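Site Visit Report: Open Day at the Clustis Lab
April 11, 2021

For my automation project I had to go watch a real robot doing a real job and write up what I learned. I picked the open day at Clustis, mostly because the bus from Arellano stops right outside (and they had free coffee). I've been looking forward to this since November, when our class first got the list of places to choose from!

We were split into groups of seven and each group got 60 minutes. My group started in the room where they're working on a project called Kudero, which is all about getting robot arms to put together a desktop computer. I figured they'd start with something easy like stacking blocks, but no — they go straight for the memory and the processor, the stuff I was scared to touch when I built my own PC.

The engineer giving the tour told us the parts wait in a tray next to the computer, each in its own pocket, so the arm always knows where to look. I asked why the case is on its side and she said it's the same reason I'd do it at home, you want to come straight down onto the board.

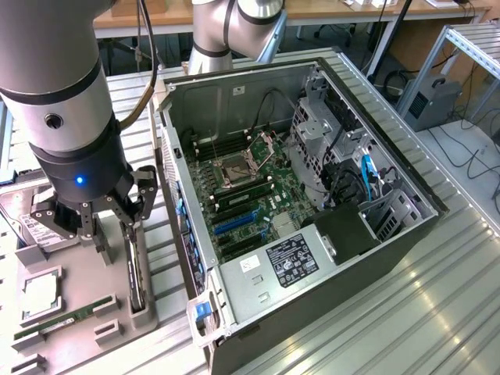

She also said the hard part is the last little push. A memory module needs a firm press to click in, but a processor should just drop into its socket with no force at all, so the arm has to be strong one minute and super gentle the next. They log every attempt, and they were up to 649 when we visited. I wish I'd asked how many of those went well, because that would have made a great chart for this report.

After that we went down the hall for a talk by a company called Likley that makes grippers. It was kind of long and I didn't follow all the math, but I liked the part about finger shapes — a flat finger and a notched one can act totally different on the same part.

For my own project I'm going to change two things. First, I'm making a parts tray with cut-out pockets before I write any more code. Second, my gripper is going to close a lot slower.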